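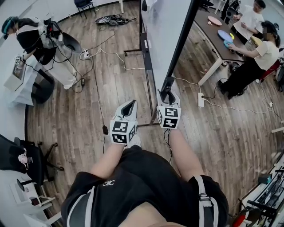 Home | Threads | Saved | About

Week one of sharing a room split by a partition. It's a lovely partition. It stops everything except sound, smell and extension cords. 1/

The cords have their own social life. I untangled the pile in October. I left for a sandwich. They'd regrouped. 2/

Mercedes Muñoz says label both ends of every cable. I bought 80 labels. I have now lost 80 labels. 3/

Office chairs: we own more than we have people, and one is always the coat rack. You may not sit on the coat rack — ask Abelardo, he tried. 4/

Cudo quoted us 300 to run the power under the floor. We bought a second power strip and called it infrastructure. 5/

Update, 4 pm: found one label. It says "other end." 6/6

Last updated: October

We use cookies to remember your preferences. Accept | Manage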